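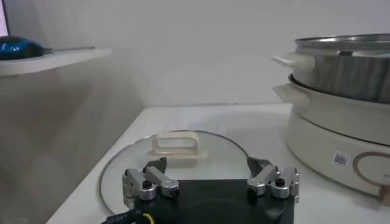

May, evening

The residence at Flondberg entered its third week today. The reading room opened at 8, and the morning was given to the parish registers transferred from Flurska, which the archive holds on loan until the end of summer. Volume 11 was found to be in poorer condition than the inventory suggests. The binding has parted from the text block along the full length of the spine, and the first gathering is out of order. A note was left at the desk asking that the volume be issued only on request until the conservation office has examined it.

Work continued on the household lists. More than 200 entries have now been transcribed, and the spelling of place names remains the chief difficulty. Lu appears in three forms on a single page, one of which had been indexed as a separate settlement. The entry under shelf number 3326 settles the matter, as it gives the mill and the ford together with the name. The index card has been corrected in pencil, in accordance with house rules.

The afternoon was less productive. The reader-printer was out of service, and copies ordered from Gestard had not arrived by the close of business. Correspondence was brought up to date instead, and the quarterly statement of expenses was completed apart from rail fares.

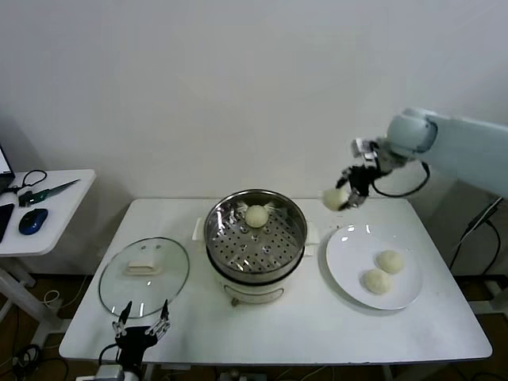
Rain began shortly before 5 and continued through supper. The path between the archive and the guest house is poorly drained, and residents have been advised to use the upper gate until further notice. The second blanket requested last week has been supplied.

Tomorrow's intention is to complete the baptisms in the present volume and to begin on the marriages, which are written in a different and much smaller hand. A stronger reading lamp is to be requested at the desk before work begins.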